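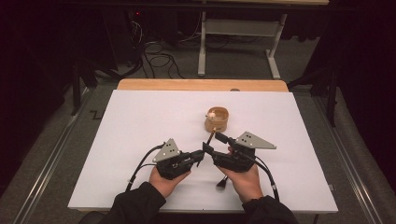
Uketti will open a second tableware workshop in Tadolham in March, the company announced. The new site has 2,759 square meters of floor space and will make cups, bowls and small plates for cafes and hotels.

Production at the first workshop, in Ilie, will continue without changes. Nearly 100 people work there today, and six of them will move to Tadolham to train the new staff.

The company also plans to bring back its Pleltik line, which was stopped two years ago when the price of glaze became too high. The first orders -- mostly from hotels on the coast -- should be delivered before summer. Prices are not yet published.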